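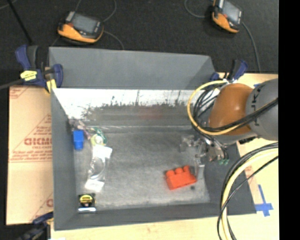
Posted to the Trestdale Girls Hockey travel list by the goalie's mom, 11:40 pm

Hi all,

> Did you make it to the fortress at Vitusov, or did
> practice run over again? Also, is it worth the bus ride?
> Our group is thinking of it for March.

We made it! Practice ended on time for once, so we were on the bus by noon and up at the gate well before the last tour. The town is down by the river and the fortress sits on the hill behind it, and the bus only goes as far as the lower parking lot. After that it's stairs. The girls ran them (of course they did) and the parents did not.

It was built to hold a garrison of 1000, and later on it was a prison, which I hadn't known. The guide took us through 3 of the old cell blocks and then down into the cistern, where you have to duck the whole way. She told us more than 100 prisoners were kept in one hall the winter the river froze. Our girls had been goofing off all morning and they went quiet in there. My daughter read every name on the wall and then asked if we could go around again, so we did.

To answer the question - yes, worth it, but eat first. The café was closed and we were all living on somebody's bag of pretzels by the time we got back down. Bring a sweater too, even if it's nice out.

The game that night was in Dustolel, 20 minutes up the line. We lost in overtime to a team that was a lot bigger than us and skated beautifully. The rink has wooden benches and a man with a drum, and I still have the drum in my head. We're staying at the Dhillon guesthouse again tonight, breakfast at seven, then the long drive.

I'll write more from the next stop if the wifi holds up.

> P.S. Is the laundry in Dustolel still open late?

Until nine, and bring coins.

Comments (3)

Guest wrote:
We did the fortress two years ago and the cistern was closed. So jealous!

Guest wrote:
Tell the girls we're proud of them. What was the final score?

List member wrote:
There's a bakery next to the lower parking lot if the café is closed. Get the poppy seed rolls.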